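Breder Opens Its Eldale Test Kitchen to Home Cooks, With the Refrigerator as the Star

Anyone who has ever lost a good piece of fruit at the back of a shelf will feel right at home with the newest program from Breder, the kitchen storage company, which is inviting neighbors in to learn how to keep fresh food fresh a little longer.

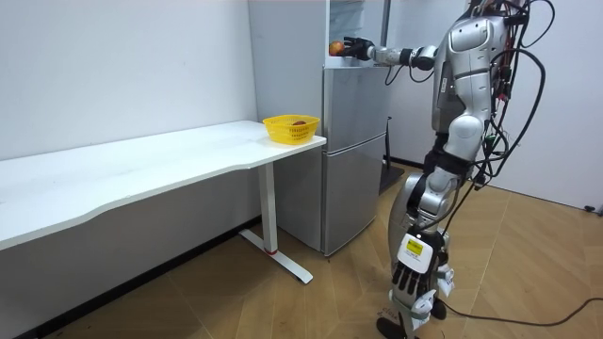
ELDALE, November – Apples get a whole session of their own! Each 90-minute class takes up to 4 guests through sorting, shelving and storing everyday produce, with plenty of time left over for questions (and for snacks).

"We love apples, and we want people to enjoy every last one they bring home," said Rania Haddadin, program manager at Breder.

Classes are free, and registration is open now at the Breder front desk, Room 861.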